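The Great Lunch Bag Switch

Back in June we asked readers of the Brullport newsletter what you carry your lunch in, and we got 200 replies! I had been hoping for maybe a dozen. Plenty of you are still loyal to the paper sack, a few swear by a bread bag with a knot in it, and a whole lot of you wrote in to say you've moved over to a fabric bag and are never going back.

I'm with you. I bought mine at the Sotelo market in Lurness (11 dollars, from the stall by the bus stop) and I've packed it pretty much every workday. What I love is the boxy shape. A sandwich tub goes flat on the bottom, fruit sits on top, and there's still room down the side for a spoon and a napkin. I used to arrive with a squashed banana at least once a week, and I can't tell you how nice it is to be past that!

A few things I've picked up from your letters: freeze your water bottle overnight, leave the bag unzipped on the counter when you get home so it airs out, and keep the crumbly stuff in a lidded tub. Someone also suggested clipping a name tag to the zipper pull, and I'm doing that this weekend.

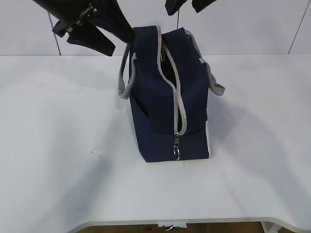 Navy with a gray zipper and rope-style handles, and a little split ring on the pull that's just right for a tag.

Keep the packing tips coming. The next issue goes out to all 4000 of you, and I've saved half a page for lunches that taste good cold.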